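Category: People and Work
Last updated: January

Menaka Jayasinghe was 12 when she took apart her first radio, and she did not manage to put it back together. Her aunt kept the pieces in a biscuit tin for years.

"I think she hoped I'd get round to it," she says. "I never did. I've still got the tin."

She now teaches the evening repair course at Brenthorpe, where she has lived since leaving her job at Norireo, a maker of small kitchen appliances. She worked there on returns, opening up whatever customers had sent back and writing down what was wrong with it.

"Most of it was one loose wire. You'd get a whole blender back in its box, and the fault was a joint you could fix in a minute. But it wasn't anyone's job to fix it. It went in the skip."

The course runs on a Friday from seven until nine. It costs nothing to join, and people bring their own broken things: hairdryers, toys, a great many toasters. Jayasinghe does not let them start on those. For the first 2 weeks they only sort and name parts.

"They get fed up with me. They want to get the screwdriver out. But if you can't tell what you're looking at, you'll break it worse." 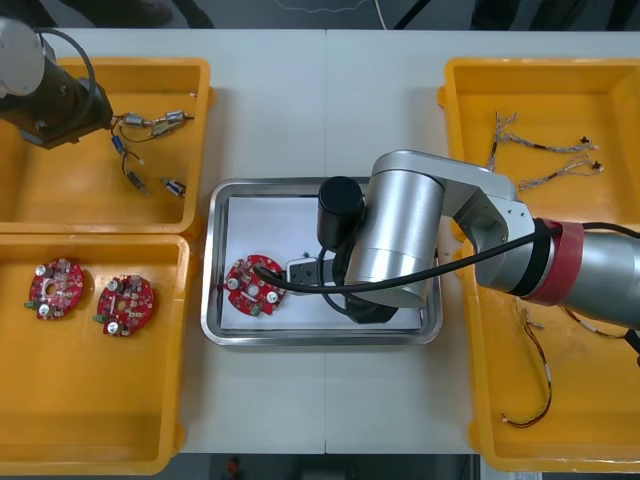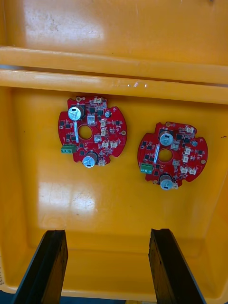
Small motors with their wires in a yellow bin (first picture), and two red circuit boards in a tray (second).

Rafsan Kumarasinghe joined last winter after his mother's sewing machine stopped. He drives a bus and had never held a soldering iron.

"I burnt my thumb the first night I was allowed one," he says. "Menaka gave me a plaster and told me to carry on."

The sewing machine needed a new belt and a clean. He has since mended a fan and a neighbour's lamp, and he has given up on a printer.

Money is tight. The room on Herath Street costs 900 pounds a year, paid for out of a tin by the door and a summer sale of mended goods. Jayasinghe would like a second evening, mainly for people on late shifts, and has asked the landlord about Tuesdays. There are 8 names on the waiting list.

I ask whether she minds that new toasters are so cheap. She thinks about it while winding up a flex.

"I mind that you can't get the bottom off them. They glue them now. Give me a screw and I'm happy."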